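Dilruba Mondal
11 Jan 2019

Thread on the Varela Open qualifying draw, as a few of you asked how I got on. Long one, mute me if tennis isn't your thing.

First round was against a left-hander from the Mandov club. I'd never played her. She serves wide on the ad side nearly every time and it took me a set to start standing further over. Lost that set 6-2.

Second set I moved my return position across by a good stride and left the middle open. She went down the middle twice, missed both, and went back to the wide one. After that I was getting it back deep. 6-4 to me.

Third went to 5-5. She had two break points in the eleventh game and I saved both with first serves. Broke her at the end of the next game when she netted a smash she'd make nine times out of ten. 7-5.

Match time was almost three hours. My longest since October, when I retired with the calf.

The calf held up. I had it strapped for the first set and took the strapping off at the changeover as it was slipping. No pain after, just tight.

Second round was the number 4 seed. Not much to report. 6-1, 6-3. She takes the ball so early that I was always hitting on the move, and my backhand down the line went missing.

I did hold serve in the first three service games of the second set, which is more than I managed last time we played.

For those asking about strings: I've gone to Plestex in the mains at a slightly lower tension. It's less harsh on the elbow. I still don't get as much spin on the second serve as I'd like, but that's probably the serve.

The balls were Multilard. They fluff up quickly on that surface and by the end of the fifth game they're heavy. If you're playing there, ask for a look at one in the warm-up so it's not a shock.

Courts are indoor hard, medium pace, slower at the far end of court 2 by the curtain. The lighting is fine. There is very little run-back behind the baseline so if you like to stand deep on return you'll have to change that.

Ranking after this: I was 101 in the regional list going in. One win in qualifying won't move me a lot. I have points from a quarter-final dropping off soon, so I may go down before I go up.

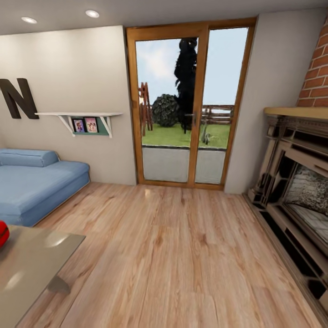
Plan for the next block is 30 minutes of serving before every session, with half of it second serves only. My coach wants the toss further forward. I've been told this since I was twelve.

Also more returns against lefties. There are hardly any at my club, so if you're left-handed and within an hour's drive of me, please get in touch. I'll pay for the court.

Somebody asked if I'm entering the doubles at Mandov. Yes, if my partner's wrist is all right. She finds out next week. If not I'll play singles only and won't look for a replacement this late.

To the person who asked about entry for Varela: you need to apply through your club, and alternates have to sign in at the desk in person. I saw a player miss out because she was still parking. Get there early.

Thanks to those who messaged after the first match. I read them all on the train home. I'll post the Mandov draw when it's out.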